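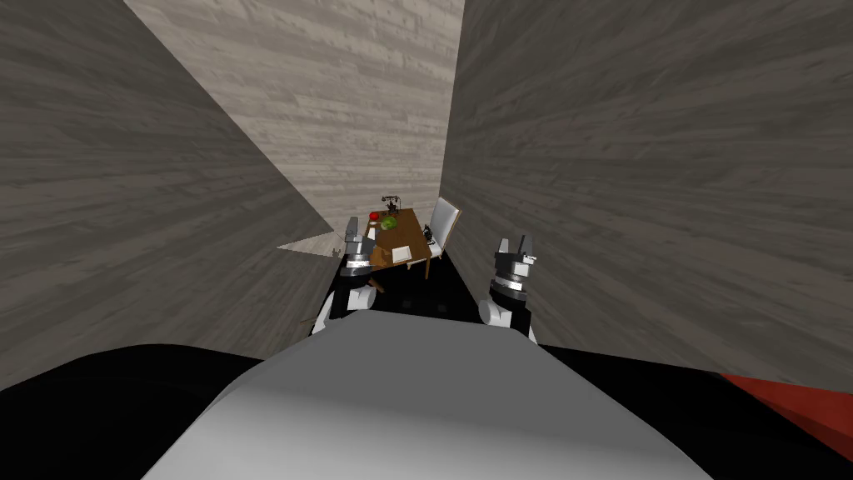 Gosten Weathered Plank Peel-and-Stick Wall Covering, Light Gray — four stars

I put off writing this until the stuff had been through a whole summer, since every review I read before buying was by someone who'd had it up for a weekend. So! Ours went up in the first week of July and it's now 9/16/18, and I have opinions.

First, what we were covering. Our house has a long skinny hallway between the kitchen and the back bedroom, and for as long as we've lived here it has been the color of old mustard. Under the mustard is textured paint, the kind with the little pointy bits that take the skin off your elbow. I'd priced real reclaimed boards and laughed out loud in the store. Then my neighbor Zsófia Pintér sent me a link to the Gosten planks and said her sister had done a laundry room in them, and I ordered a sample pack that same night.

Get the samples. I can't say it strongly enough. The Light Gray looks almost white on my computer and it is not almost white, it's more like a fence that's been out in the rain for a few years. I happened to love that. My husband wanted the Undance version in Soft Ash, which is cheaper, but the sample had a plasticky shine to it that bugged me every time I walked past, and the grain pattern was the same knot over and over. The Gosten sheets repeat too, but you have to go hunting for it.

Ordering was fine. We needed 12 packs and one of them showed up with crushed corners. I emailed a picture, and a new pack came that Friday, no arguing.

Now the prep. The instructions say "smooth, clean, dry surface" and they really mean smooth. We spent two evenings sanding down the pointy bits (wear a mask, cover everything, cover the things you think are far enough away) and another one wiping and priming. I used the Szalai bonding primer because the hardware store had it on the shelf. It went on nicely but wow does it smell. Open a window and send the dog to somebody else's house.

Putting up the planks was the fun part. You peel a few inches of the backing, line up the edge, and smooth downward as you pull the rest off. My first row was crooked. I'd trusted the baseboard to be level, and in a house this old that was adorable of me. Strike a proper level line and ignore what the floor is doing! The good news is the glue lets you reposition for the first few minutes, so I pulled the whole row and started over without tearing anything.

Cutting was easy with a sharp utility knife and a metal ruler. I went through a lot of blades, and once they get even a little dull you get a fuzzy white edge that shows. A gray furniture marker hides the worst of it. Corners were slow. Around the light switch I said some words.

One thing to decide early is which way you want the planks to run. We went sideways the full length of the hall, and it makes the hall feel longer, which for us was not exactly the goal. Zsófia thinks we should have run them up and down. She's probably right, but I'm not redoing it. If your space is narrow, tape up a few pieces both ways and live with them for a day or two before you commit. I'd also think hard about doing both sides. Gray on the left, gray on the right and a dark floor can get gloomy, and we ended up swapping the ceiling bulb for a brighter one and painting the trim white.

How it's held up: pretty well. We had a very sticky August, and two planks near the bathroom door started lifting at the ends. I ran a hair dryer over them and pressed hard with a rolled-up towel, and one stayed put. The other needed a dab of Gresurar construction adhesive and hasn't moved since. Crayon wiped off with dish soap. A bike handlebar left a scrape that did not wipe off, and I've hung a calendar over it.

The total, with primer, blades, the adhesive and the new light bulb, came to $608. That's about what I'd spend on a decent couch cushion situation, as my mother would put it, and a lot less than the boards I'd priced.

What I didn't like: the box says the planks are removable, and when I tested a scrap inside the closet it took a strip of paint with it. If you rent, ask first. The backing paper also gets everywhere and is slippery as ice on a bare floor. And the packs aren't all from the same dye lot, so open several at once and mix them up as you go. I didn't do that on the first wall and there's a patch by the linen closet that's a touch bluer than the rest.

Would I buy it again? Yes, for a hallway or an office. I wouldn't put it behind a stove, and I'd be nervous about a bathroom with a real shower in it. I have most of a pack left over and I'm eyeing the back of the bookcase.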